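Tabletop clutter

Last updated 6 July 2026
2 min read

Tabletop clutter is the collection of objects that gathers on a flat work surface once people stop putting them elsewhere. It favors the far edge, against a wall, where things can stay for years without getting in anyone's way. Writer Torunn Solberg called this strip "the shoreline."

Furniture itself may join in. Small shelf units are set on tables to hold the clutter and then stand empty beside it – stools go up for the sweeping and forget to come down. The computer mouse prefers open ground.

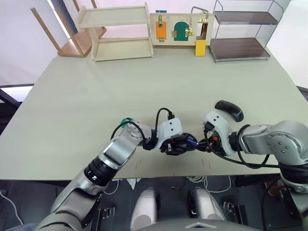
Marks and stains

Pencil marks count as clutter only in the stricter Volholm system, which has 50 categories, 2 of them for crumbs. Savvas Triantafyllou objected that faint marks take up no room. The system kept them anyway, under "residue."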